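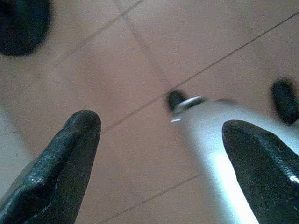
The Karam club is a robotics club for students who want to learn how a robot takes things in its hand. We meet every Saturday in the ground floor hall, and this page answers the questions we receive most often from new members and from their parents. Our main exercise is called Floor Pickup. The robot must find an object on the tiles, put one black finger on each side of it and close them. Long, narrow objects, like a white tube with a dark tip, are a good test for the beginners, for the angle of the wrist is very important with them.

Do I need to know programming before I join?
No. In the first five weeks you only guide the arm by hand and watch the wrist camera on the screen. After this we start with short scripts. If you already can program, please tell us and you may begin with the second group.

What is Pavov?
Pavov is the program we wrote for recording the attempts. Each attempt is saved with the camera view and the positions of the joints. At the moment our collection has 374 attempts, and we would like to reach 1,000 before the competition. Failed attempts are also saved, so please do not delete them.

Why do you work on the floor and not on a table?
The rules of the Driren competition ask for it. Also, the lines between the tiles confuse the detection software quite often, and it is better to meet this problem here than on the competition day.

Some of my pictures are blurred. Is it a mistake?
Usually not. When the arm moves fast, the wrist camera gives blurred pictures. Keep them in the recording, but move slower in the last part of the approach – the program needs at least a few clear pictures before the fingers close.

How long is one session?
A session is 60 minutes with the robot for each team. You can stay longer in the hall to work on your code or to look at your recordings.

Which objects may I bring?
Light and closed things without sharp parts. No glass, no open liquids, nothing heavier than a full pencil case. Write your team name on the object, or it will stay in our box.

What is the difference between Karam and Emoreo?
Emoreo is our team for the competition, and Karam is the whole club. You can ask to enter Emoreo after one complete term. The places for the next season are given in March.

Can parents come to watch?
Yes, they are welcome in the last half hour. We only ask that they stay behind the yellow tape while the arm is switched on.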